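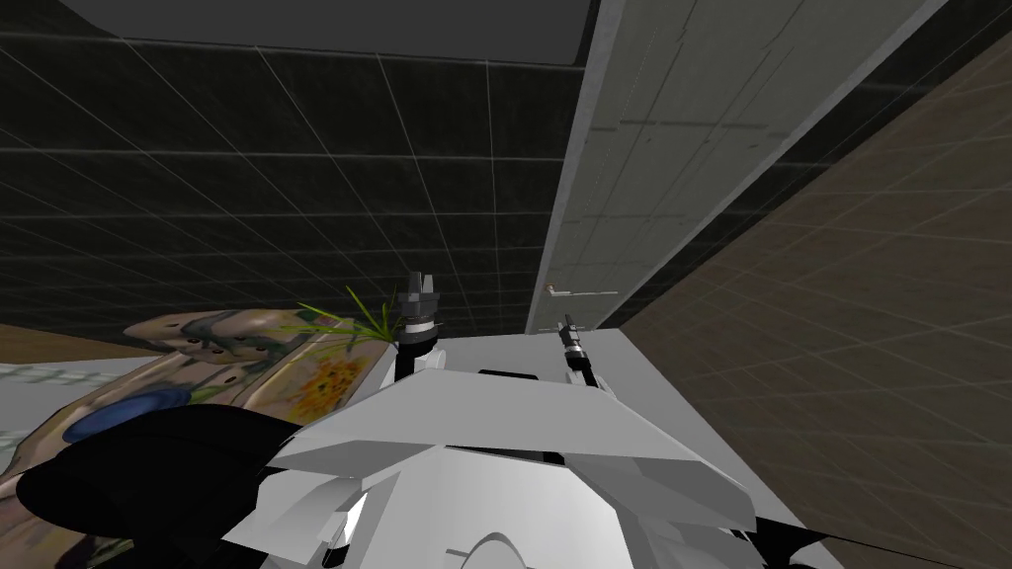
Black square tiles and brown square tiles, with thin lighter lines in between.

Home Maths Nature Space Make It Ask Us

Shapes That Fit: The Wonderful World of Tessellations

By Juraj Kováčik
Last updated: April
964 shares 2 comments

Have you ever lain in the bath and stared at the tiles until the water went cold? Good! You were doing maths.

A wall of tiles is a kind of puzzle that somebody has already solved. Every piece sits snugly beside the next one. There are no holes, and no tile climbs up on top of its neighbour. When shapes cover a flat surface like that, with no gaps and no overlaps, mathematicians call it a tessellation (say it like this: tess-uh-LAY-shun). The word comes from the Latin for the little stones the ancient Romans used in their mosaics, and they made mosaics of everything – fish, dogs, sea monsters, even leftover bits of dinner on the floor!

What about the lines between tiles? That's grout, a sort of paste that goes hard and fills the joins. We let grout off the hook. When we're thinking about tessellations we pretend the tiles go right up to each other.

Squares are the champions

Squares are the easiest shape of all to tessellate. You can probably see why if you draw some on grid paper. Put your pencil on any spot where the corners meet and look at how many squares are touching it. Four of them, every time.

Each corner of a square is a right angle, and a right angle measures 90 degrees. Going all the way around a point, in a full circle, is 360 degrees. Four lots of 90 makes 360 exactly. The corners use up all the space and there's nothing left over.

That one number, 360, is the secret to the whole thing. If the corners around a point add up to 360 degrees, they fit. If they come to less, you get a gap. If they come to more, something has to overlap. 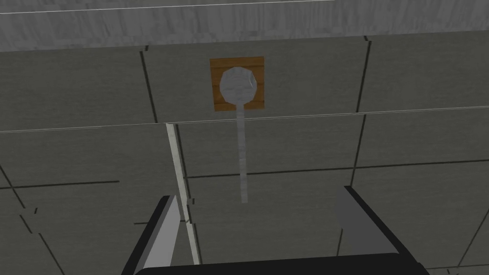 Grey-green tiles covering a wall.

Who else can do it?

Let's test some other regular shapes. (Regular means all the sides are the same length and all the corners are the same size.)

Triangles: each corner is 60 degrees. Six of them make 360. They fit!

Hexagons: these have six sides, and each corner is 120 degrees. Three of them make 360. They fit too, and bees worked this out long before we did. Have a look at some honeycomb if you ever get the chance. Hexagons hold a lot of honey without using much wax, so they're a very clever choice for a small insect with a big family.

Pentagons: five sides, and each corner is 108 degrees. Three of them make 324, so there's a skinny gap of 36 degrees left over. Four of them make 432, way too much. Poor pentagons! They just won't do it on their own.

Octagons can't manage alone either, but they have a good trick. Push octagons together and the gaps between them are perfect little squares. Fill those in with square tiles and you've got a pattern you may have walked across in an old hallway.

If you only use one regular shape, triangles, squares and hexagons are the complete list. Even if you spent your whole life looking, you wouldn't find another one.

Now for the wobbly ones

Things get really fun once you stop being so neat. Any triangle at all will tessellate, even a long pointy one that looks like a slice of pizza somebody sat on. So will any shape with four straight sides. Cut a strange one out of cardboard, trace around it, spin it halfway round and trace it again so that matching sides touch. Keep going and it'll fill the page.

You can make tessellating lizards and birds, too. Artists have been at it for ages, and some of the most beautiful tile patterns anywhere are in old mosques and palaces in Spain, Morocco and Iran, full of stars and crisscrossing lines.

There are even patterns that never repeat! In 2023, mathematicians announced a single shape that covers a flat surface forever without the pattern ever settling into a repeat. It has 13 sides and people nicknamed it "the hat", although plenty of kids reckon it looks more like a T-shirt.

Make your own

You'll need a square of stiff card, scissors, sticky tape, a pencil and a big sheet of paper.

1. Draw a wiggly line from the top left corner of your card to the bottom left corner. Cut along it.
2. Slide the piece you cut off straight across to the right-hand side. Don't flip it or turn it. Tape it on, straight edge to straight edge.
3. Draw another wiggle along the bottom, from corner to corner, cut it out, and slide that piece straight up to the top. Tape it.
4. Trace your new shape onto the paper, over and over, locking each one into the last like jigsaw pieces.

Look at your shape for a while before you colour it in. Turn the page sideways. Is it a duck? A grumpy cloud? Mine came out as a kangaroo with a very large nose – I gave it sunglasses.

Tessellation hunt

See what you can find on the way home from school: brick walls, footpaths, wire fences, the skin of a pineapple, a soccer ball. Careful with the soccer ball, though. The classic kind has pentagons in it, and it's round. Why do you think pentagons are allowed on a ball when they don't work on a floor?

Shares 964 Comments 2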